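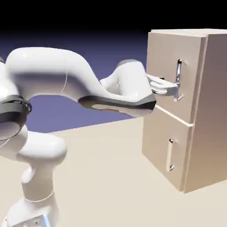
扉開け課題のシミュレーション画面。白いアームのグリッパーが、上扉の縦型ハンドルに届いたところ

扉・引き出し操作の安全と作法 よくあるご質問

Skiltovのロボット利用ガイドを読んでくださっているみなさま、いつもありがとうございます。棚や扉を相手にした作業について、Flurville拠点とBirkett拠点の両方からたくさんのお問い合わせをいただくようになりましたので、よく届くものをまとめてお答えすることにしました。少し長めの回答もありますが、お茶でも飲みながら、気になるところから読んでいただければうれしいです。

最終更新:2023年5月2日

■ はじめての方から

シミュレーションで動いたプログラムは、そのまま実機に流してもよいのでしょうか。

お気持ちはとてもよくわかります。画面の中でするすると扉が開くと、すぐに隣の実機で試したくなりますよね。ただ、当ガイドでは、シミュレーションの合格は「実機試験を申し込める」という意味だと考えています。実機では必ず、低速での空運転(扉に触れない位置での軌道確認)、低速での接触、そのあとで通常の試験速度、という順に進めてください。途中でプログラムを直した場合は、たとえ一行の修正でも空運転からやり直しです。面倒に感じられるかもしれませんが、どうぞお付き合いください。

低速とは、具体的にどのくらいの速さですか。

手先の速度で毎秒150ミリ以下としています。これは当ガイドの社内ルールで、規格が定める上限をそのまま写したものではありません。お使いの機種や設置場所のリスクアセスメントで、もっと低い値が決められているときは、そちらを優先してください。逆に、アセスメントの値のほうが高いからといって、初回の接触試験を150ミリより速くすることはご遠慮ください。

規格はどれを読めばよいですか。

産業用ロボットでしたらISO 10218の第1部と第2部、人と空間を共有する使い方をお考えでしたらISO/TS 15066が出発点になります。国内で使われる場合は、労働安全衛生法と関係する規則、対応するJISもあわせてご確認ください。全部を一度に読もうとすると、たいてい途中で眠くなってしまいますので(私もそうでした)、まずはリスクアセスメントの章と、ご自分の設備に関わる保護方策の章から入るのがおすすめです。版が改まることもありますから、手元の写しが古くないかどうかも、ときどき見てあげてください。

■ 把持と接近について

ハンドルはどこをつかませるのがよいですか。

縦型のバーハンドルの場合は、中央付近を目標にしてください。端に寄せると、取付部や曲がった部分に指が当たりやすく、引いたときに余計なねじりもかかります。上の図でも、グリッパーはハンドルの中ほどに向かって水平に入っています。図では指とハンドルのあいだに小さなすき間が見えますが、接近の段階では、こうした余裕を残した姿勢を「閉じる前の確認点」として一つ登録しておくことをお願いしています。ここでいったん止まって、位置のずれを見てから指を閉じる、という流れです。

把持できたかどうかは、何で判定すればよいのでしょう。

グリッパーの開度だけに頼らないでください。開度が想定どおりでも、ハンドルの縁を浅くつまんでいるだけ、ということがあります。開度に加えて、力またはモーター電流の変化も見て、2つの条件がそろったときに次の動作へ進むようにします。片方しか満たさないときは、引かずに指を開き、確認点まで戻ってください。再試行は自動で一度まで。それでもうまくいかなければ停止して、人が見に行きます。

同じ形のハンドルが上下に並んでいる戸棚では、何に気をつければよいですか。

よい質問をありがとうございます。似たハンドルがあると、認識が入れ替わる失敗が本当に起こりやすいのです。対象の指定は「ハンドル」という種類だけで済ませず、「上扉のハンドル」のように扉との関係まで含めて書いてください。あわせて、目標の高さに許容範囲を設け、範囲を外れた候補は採用しないようにします。ログにも、どちらの扉を狙ったのかが後から読める名前で残しておきましょう。handle_1、handle_2という名前は、翌週のご自分が必ず困ります。

■ 引く動作について

扉が重くて開かないとき、力の上限を上げてもかまいませんか。

その場での引き上げはご遠慮ください。扉が開かない原因は、力不足よりも、円弧の半径や蝶番側の設定違いであることが少なくありません。正しい軌道なら軽く開く扉でも、まっすぐ引こうとすればどんどん重くなります。まず停止して、蝶番の位置、扉の幅、ラッチの有無を見直してください。それでも上限の変更が必要な場合は、変更申請を出していただき、リスクアセスメントを見直してからの適用となります。

扉が開ききる位置はどう決めますか。

扉の可動範囲いっぱいまでは使わず、手前で止めるようにしてください。最終位置では、アームの肘や上腕が戸棚の側面、天板と干渉しないかもご確認ください。手先ばかり見ていると、上のほうで大きく弧を描いているリンクのことを、つい忘れてしまいがちです。シミュレーションで全リンクの衝突判定を有効にして、手先以外の最短距離も記録に含めてください。

■ 作業場所と人について

試験中、人はどこに立てばよいですか。

アームの到達範囲と、開いた扉が通る範囲の両方の外です。後者をお忘れになる方がとても多いので、図面には二つの範囲を重ねて描いてください。非常停止ボタンは、立ち位置から一歩も動かずに押せる場所に置きます。ボタンの担当者は、その間ほかの作業を兼ねないでください。画面の確認も、メモも、どなたか別の方にお願いしましょう。

戸棚は床に固定したほうがよいのでしょうか。

はい、実機では固定してください。シミュレーションの戸棚は、設定によってはどれだけ引いてもびくともしませんが、本物は引けば傾きますし、背の高いものほど倒れやすくなります。床に穴を開けられない部屋では、設備担当にご相談のうえ、十分な重さのある台座に留めてください。中に物を入れて重しの代わりにする方法は、扉が開いたときに中身が落ちるおそれがあるため認めていません。

■ 記録と申請について

シミュレーションは何回成功すれば、実機試験を申し込めますか。

扉の位置、摩擦、ハンドルの寸法を少しずつ変えた条件で、合計775回の試行をお願いしています。成功率だけでなく、失敗した試行がどの段階で止まったのかも添えてください。「接近」「把持」「引き」「復帰」の区分で分けていただければ十分です。失敗がきちんと残っている記録のほうが、審査する側としてはずっと安心できます。

記録はいつまで保管すればよいですか。

試験完了から18か月です。設定ファイル、力の上限値、使ったモデルの版、立ち会った方のお名前を、同じ場所にまとめて保管してください。Clinowの記録システムをお使いの場合は、試験番号をつけて登録すれば期限も自動で管理されます。Birkett拠点の方は、7月に新しい登録画面へ切り替わる予定ですので、それまでは従来の書式をお使いください。

ルールに合わない作業をどうしても行いたいときは、どうすればよいですか。

まずはお気軽にご相談ください。例外申請の窓口はFlurville拠点のHoward Cheethamです。目的、外れる項目、代わりに講じる保護方策をお書きのうえお送りください。口頭での了承だけで始めることはできませんが、書き方に迷われたら下書きの段階でも喜んで拝見します。

ここに載っていないご質問は、ガイド末尾のお問い合わせ欄からお寄せください。いただいた内容は、次回の更新でこのページに加えさせていただくことがあります。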